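Ticket 1186
Queue: Cell Operations, Practice and Compliance
Site: Geltham
Category: Bimanual cell, basket sorting and nesting task
Priority: Normal
Status: Resolved, monitoring

Summary of issue

The Geltham site reports that the basket task is being run differently from shift to shift. Operators do not agree on how baskets are to be placed before a run, whether nested baskets count as an acceptable starting condition, or who may clear a stop. Runs that one shift accepts are rejected by the next under the same written practice. The site requests a ruling on the Guvari Cell Practice, section 8, and a corrected setup instruction.

Environment

Two-arm cell, both arms frame-mounted. Controller software supplied by Stunent. Task material consists of slotted plastic baskets in black, blue and green. The practice document in force is the July revision.

Entry 1, opened by site

On Sunday the evening shift recorded 16 runs. The following shift reviewed them and marked 15 as nonconforming, stating that the baskets had been placed "without regard to layout." The evening shift disputes this. Section 8 states that baskets shall be "distributed over the work surface" and gives no further detail. The site asks whether baskets must be squared to the table, and whether colors must be kept apart.

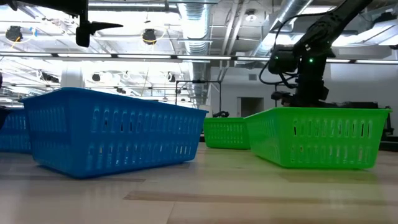

Entry 2, response from Practice and Compliance

The wording of section 8 is not sufficient to support a rejection. No rule in the current revision requires baskets to be squared to the table edge, and no rule requires colors to be separated or mixed. A reviewer may not reject a run on the basis of a requirement that is not written down. The 15 rejections are to be withdrawn and the runs returned to the review queue.

Until the practice is revised, the following interim rules apply at Geltham:

1. Baskets shall stand upright with the open side facing up before the start command is given.
2. Baskets may be placed at any angle. A mix of square and rotated baskets is preferred.
3. Every basket shall rest fully on the work surface. No basket may overhang the frame.
4. No basket may be touched by hand once the arms are enabled. 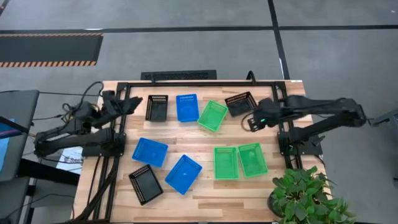 Figure 2. Cell at Geltham with black, blue and green baskets on the work surface. Some stand square to the table and others are turned. This placement is acceptable under interim rule 2.

Entry 3, site reply

The interim rules have been posted at the cell and read out at shift change. Two points remain open.

First, operators ask whether a run may begin with one basket already nested in another. The evening shift allows this. The morning shift separates all baskets by hand first, and this adds time to each reset.

Second, a protective stop was cleared from the operator station while a second employee was near the table. There was no contact and no injury. The Yang checklist used at the station does not say that the area must be confirmed clear before a stop is reset.

Entry 4, response from Practice and Compliance

On the first point, the starting condition depends on the task sheet. If the sheet calls for separate baskets, all nested baskets shall be taken apart before the arms are enabled. If the sheet is silent, nested baskets are permitted, and the operator shall enter "nested at start" in the run log. Baskets that become nested during a run are part of the task and shall be left as they are.

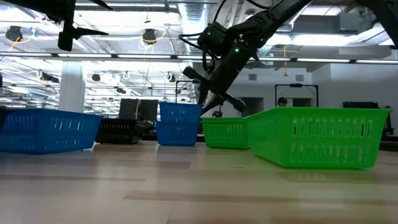
On the second point, the finding is more serious and has been recorded separately as a procedural gap. With immediate effect, the person clearing a stop shall look directly at the work area, call out, and receive an answer from every other person in the vicinity before pressing reset. A view on a monitor does not meet this requirement. The Yang checklist will be amended to carry this step as its own line with a space for initials.

Actions

Withdraw 15 rejections: complete.
Post interim rules at cell: complete.
Amend Yang checklist: complete, old copies removed from the station.
Revise section 8 of the Guvari Cell Practice: in draft.
Request a "nested at start" field from Stunent: submitted, no delivery date given.

This ticket will remain in monitoring until the revised section 8 is issued. Further questions on basket placement should be added here and not opened as new tickets.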